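Week 6: Levers, Joints, and Why Your Shoulder Gets Tired 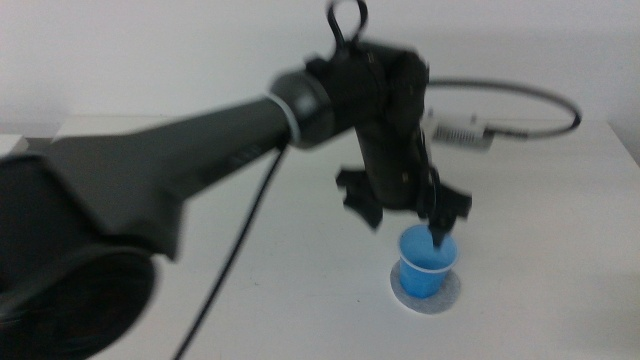

Fig. 1. A jointed arm reaching over a white tabletop.

Okay, so last time we ran out of minutes right when torque was getting good (sorry!), and I want to pick up with the grocery bag problem. Hold a full bag right against your chest and you could stand there chatting for ages. Hold the same bag straight out in front of you and your shoulder starts complaining almost at once. Same bag, same weight. What changed is the distance from the joint.

Torque is just force times that distance, measured at a right angle to the force. If you only write one thing down today, make it that:

torque = force x lever arm

Let's do one with numbers. Say the bag pulls down with 50 newtons and your hand is 0.6 meters from your shoulder, arm level. That's 50 x 0.6, or 30 newton-meters. Now bend your elbow and bring the bag in to 0.2 meters. You're down to 10. And yes, I'm leaving out the weight of your arm, which Gordon Melnyk caught me on last year in front of everybody. We'll add it back in on Tuesday.

Now the part people get wrong on the homework. Your biceps attaches very close to the elbow, maybe 4 centimeters away, and your hand is way out at 35 or so. So to hold 50 newtons in your hand with your forearm level, the muscle has to pull with 50 x 35 / 4, and that's a bit under 440 newtons. I love this one! It looks like a terrible deal, but go back to the Baudry reading, the bit on speed. A small pull near the elbow makes your hand sweep through a big distance, so you can throw a ball.

Watch your units, please. Centimeters on both sides is fine, centimeters on one side and meters on the other is how Réka Szűcs and I once got 3,795 newtons for somebody holding a coffee mug.

For next time:

Read Baudry, the chapter on bones as levers, and skip the boxes.
Do problems 1 through 6. Number 5 is the seesaw, and you'll want a sketch.
Find one lever in your kitchen and mark the pivot, the load, and where you push. A nutcracker is fine, but try for something weirder.

Office hours are at the usual time, and I'll have the meter stick out if you want to try the balancing thing again.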